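Skip to main content
Ratel Hand-Held Gripper: Set-up and Care Guide
Previous: Charging and storage | Next: Replacing the finger pads

Section 10. When tracking drops out partway through a task

Sooner or later most people who use the Ratel will finish a lovely long session, sit down with a cup of tea to look it over, and find that the finger position has gone flat for part of it. Please don't feel bad! It happened to us all through September, and Masanobu Tanabe lost a whole Sunday of bag handling before we had these steps written down.

The fault shows as code 3 in Kutska, our playback program. It means the camera couldn't read the square marker on one of the fingers.

1. Stop recording and set the gripper down on its side, well clear of the table edge.
2. Switch off at the grip and wait 15 seconds. The colour of the status light should go from green to nothing at all.
3. Wipe both markers with a dry cloth. Don't use alcohol, as it lifts the print.
4. Check that each marker lies flat. If a corner has started to peel, go to Section 11 and come back when you're done.
5. Look over the orange pads while you're there. A pad that has slid forward can hold the finger at a slight twist.
6. Switch on again, open and close the fingers fully 10 times, and watch the trace in Kutska.

CAUTION: Keep your free hand away from the fingertips while you do step 6. They are tapered and they will pinch.

Note: Bags with looped handles catch people out more than anything else we work with. If a finger hooks a handle, don't tug. Open the fingers, back straight out, and come in again from the side. 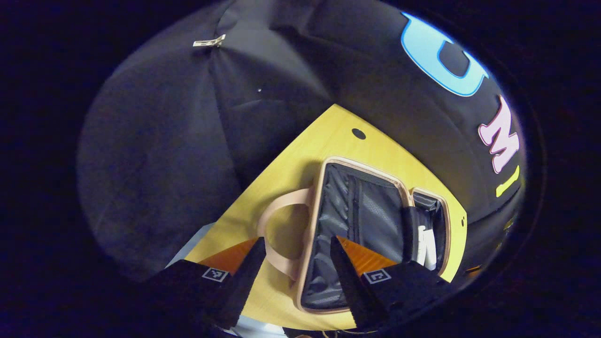 Inthanon Lab, Soft Goods Handling Team

Leave a gap between the fingertips as you come up to an open bag, and keep both markers facing the camera the whole way in. Mesh linings snag easily, so go gently once you're over the main compartment.

If code 3 comes back after all that, put the gripper aside with a red tag and let Dewanti Pangaribuan know. She'll want the recording too, even the bad part.

Next: Replacing the finger pads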